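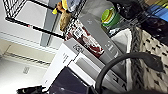
Two hours at the Bratel demo room

In August I went to the open afternoon of Bratel, a small integrator which sells grippers and wrist cameras from several makers. I came by train, 35 minutes from my office, and the door is not easy to find – go past the loading gate and ring at the second entrance.

I wanted to compare two grippers for our packing room. The first was the Pultix, a parallel model with flat fingers. The second was the Achari, which has softer fingers that bend a little when they close. Both were mounted on the same type of arm, so the comparison was fair, I think.

The work at the stations was home tidying: goods on a wire rack, boxes lying close together, a woven basket with a white fabric liner. For me this was more useful than the usual metal cubes. A slim box next to another slim box is exactly our problem. The Pultix needs a gap on both sides, and when the boxes touched each other it had to push one away first. It lost one box in 32 picks. The Achari went into smaller gaps, but it lost eight, mostly the heavier boxes, which turned in the fingers during the lift.

Soft toys were easy for both. The basket was harder. The staff told us that the fabric liner is often taken together with the object, and I saw this two times with the Achari.

I also asked about the wrist camera, a Junura. The picture is wide and you see well what is near the fingers, but a bright floor becomes almost white and small print on a box is difficult to read. They can lower the exposure by hand. The cable of the camera is 800 mm, and they advised me to fix it at two points, or it will hang in the view when the wrist turns.

Coffee was good, parking is limited. I asked for a loan of the Pultix with narrower fingers, and I am still waiting for the price of the second finger set.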